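Acrylic step risers for counter snacks: 3 mm or 5 mm?
Forum: Small Shop Fixtures > Counter and Checkout

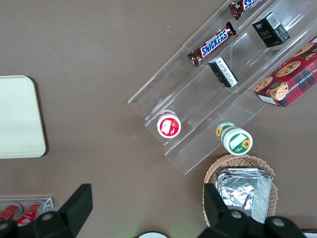

Clear riser and cream tray on the counter top, candy bar in the top channel.

shelfdepth
I need to order tiered acrylic risers for a coffee counter, candy bars and small packets only. Two quotes so far. Edska sells a three-step unit in 3 mm cast sheet, 300 mm wide. Estero makes the same width in 5 mm, with dividers glued in. The Estero unit costs close to double. Load per step will be low. Is there a technical reason to pay for 5 mm, or is it only looks?

Replies

kerf_and_glue
At 300 mm wide with a side panel at each end, 3 mm is fine for candy. Sag depends on the unsupported span and on thickness cubed, so 5 mm is a bit over four times as stiff as 3 mm. You do not need that stiffness at this span. Where 3 mm fails is the glue joint. There is less edge area for the solvent cement, and the joint opens when staff lift the unit by the top step.

shelfdepth
They will lift it by the top step. I can't train that out of them.

rackrate
Then buy the 5 mm. I ran the 3 mm Edska units in two kiosks. Four out of six had a cracked joint at the rear foot by October. All had been wiped down with blue glass cleaner, which did not help.

kerf_and_glue
The cleaner is your problem there. Ammonia and alcohol both craze acrylic at stressed edges, and a laser-cut edge that was never annealed is a stressed edge. Thickness has little to do with it. Dish soap, water, microfiber cloth. Same units, no cracks.

rackrate
I disagree. Same cleaner on the 5 mm units in the third kiosk, no cracks after a longer period. Stress at the joint is lower for the same handling load, so crazing starts later. Both things matter.

kerf_and_glue
One kiosk is a small sample, but I accept the point about handling load. I would still change the cleaner first. It costs nothing.

plano_gram
Check the step depth before the thickness. A channel that is too deep lets bars slide back out of reach, and too shallow tips them forward. Our Rajput risers are 100 mm front to back per step and that suits a standard bar lying across. For bars standing on end you want a front lip and a divider on each side.

shelfdepth
Dividers fixed or loose? Estero glues them. Kitetel has slotted ones, part 629, sold in packs.

plano_gram
Slotted, if the range changes. Glued dividers fix your facing width for the life of the unit. The drawback is that crumbs and sugar collect in the slots. We clean ours with a soft toothbrush.

rackrate
Glued for me. The loose ones go missing. I also found the slots weaken the shelf — every slot is a notch, and a notch is where a crack starts.

kerf_and_glue
Only if the slot has square corners. Ask the supplier for radiused ends. If they do not know what you mean, buy elsewhere.

tillside
Side question on trays. We keep a shallow one near the riser for loose items. Does anyone fix theirs down? Ours slides.

plano_gram
Clear bumper dots at the corners. Do not use foam tape, it leaves residue on the counter finish.

shelfdepth
Order placed: one Estero in 5 mm with glued dividers, 200 mm high so it clears the card reader. I will put an Edska 3 mm at the second till and clean both with soap and water only. Will post the joint condition after a few months.

rackrate
Check the rear feet first. A flashlight from the side shows crazing well before you can feel it.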